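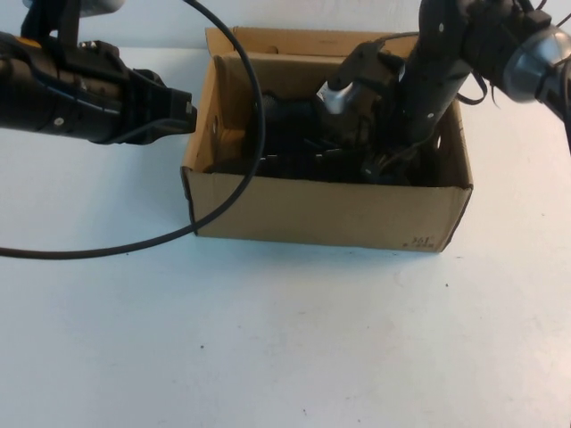

Ticket: Box of black straps and cords, can't tell what belongs to what
Opened by: Bart De Graaf
Opened: 20 Feb 2023
Status: Resolved
Area: Shared equipment, Zanddale

Hi all, I'm opening a ticket for this because I've now lost most of a morning to it and I'd like some help before I lose another one. It's the shallow cardboard box from the Cullside shelf, the one with what looks like 361 printed low down on the front. I went in for one strap. One! Everything in there is black, so the straps sit on the cords and the cords sit on the flat pieces and I can't see where any of them start or stop. There's a round part with a kind of ribbed or brushed look lying on top of the pile on the left, and I don't know if it goes with the cords or if somebody just dropped it in.

What I've tried so far:

Pulled on the nearest cord. Bad idea, it took half the pile with it and I stuffed it all back.

Looked for the old packing list on the shared drive. There is one, from September, but it says "straps, assorted" and "cords, assorted" and then it stops.

Shone my phone light in from the top. Helped a bit with the loops on the right side, did nothing for the stuff underneath.

I also want to know if I can throw the box out. The front left corner is getting crumpled and I don't love carrying it by that end.

Comment from Othmane Shehata

Hey Bart, don't pull! That box has been like this since the Zisen order got unpacked and everything was put back in a hurry. I'd tip it out, very slowly, onto something light. A white table is great for this, you get to see every edge. Then go by type and forget about sets for now. Flat things in one pile, straps in another, cords last.

For the cords, find a plug end and follow it backward with your fingers, feeding the slack through as you go. If you hit a knot, loosen it from the middle and leave the ends alone. Put a bit of colored tape on each one as soon as it's free or you'll do it twice (I did it twice).

Keep the round part out on its own until the end. And please don't toss the box before it's empty and checked, small stuff gets under the bottom flaps.

Reply from Bart De Graaf

OK, did it your way and it went so much better. I used yellow tape on the cords and wrote on it with a ballpoint, then went over it with a marker when the ballpoint wouldn't take. The straps were easy once the cords were off them. The one I wanted was at the very bottom, of course, under a flat piece.

The round part turned out to be on the Zisen invoice after all, listed by itself at the end, so it has its own bag now.

Still open: the table. I noticed marks on the white, a long thin curved streak and then a row of little dark specks near a tan strip. I can't say if they're from this job or a lot older. I'm asking before I scrub, since De Haan did the tables and I don't want to dull the finish.

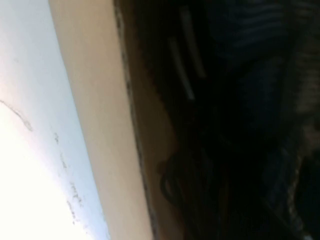

Is it OK to keep cords and straps in the same box?

Keep them in separate bags first, and then one box is fine. Coil each cord loosely, tie it with a twist tie and put the heavier bags at the bottom. Straps roll up better than they fold.

Comment from Othmane Shehata

About the table, start with a damp cloth and a drop of dish soap, then wipe it dry. If a streak stays, try a plain white eraser on a spot near the edge first. No scouring pads please.

For the box, there are spares in the Zanddale storeroom, 3 of them last time I looked, second shelf. Get the one with a lid that closes. Copy the number from the old box onto the new one so the list still matches.

Reply from Bart De Graaf

Got the new box, number's copied, and I rewrote the packing list so it says what's in each bag. Soap first on the table, and I'll pick up an eraser if I need one. You can close this. If anyone finds a twist tie with "spare" written on it in blue, it goes in bag two.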